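Pre-purchase checklist, two-arm packing cell, Serkunow bid

I filled this in over coffee while it was all still fresh, so excuse the rambling. Nikola Pavlović asked for comments next to every line, and he's getting them!

1. Base plates and mounting: OK
Both arms share one table in the Serkunow layout, and I like that — one table to bolt down, one to level. Please get the bolt pattern in writing before we order.

2. Reach over the rack: OK, with a comment 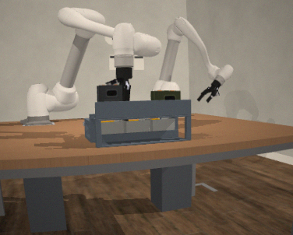
Budget for spare fingers now. Stidby wants 245 dollars a pair, and I'd put two pairs on the first order so we don't pay shipping twice.

3. Guarding: OPEN
The quote has no fence and no light curtain in it. Draten will do a curtain for 1184, Grgić came in at 785 without the mounting posts. I'm leaning Draten (posts are never as cheap as you think), but I could be talked out of it.

4. Pinch points at the tool rack: OPEN
One gripper works close to the yellow bar, and that's just where a person would reach in to fix something. I want a stop button on the near side of the table, and I want it in the base price.

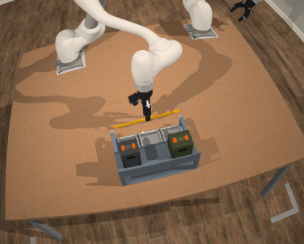
Zadar, May

5. Parking position: NEEDS WORK
The second arm's gripper sits open out past the edge of the table. Fine on a screen, not so fine in our aisle with carts going by. Kevin Mac Carthaigh says a new home position is a free change if we ask before signing, so let's ask!

6. Spare compartment: OK
The middle slot in the rack is free, and I'd keep it that way until we know what the third box size will be.
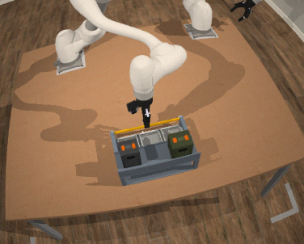
7. Training: OPEN
Seven people need the safety course and the quote covers none of them. I've asked Serkunow for a group price.

Signing off on 1, 2 and 6 only. The rest goes back to Nikola with the revised quote.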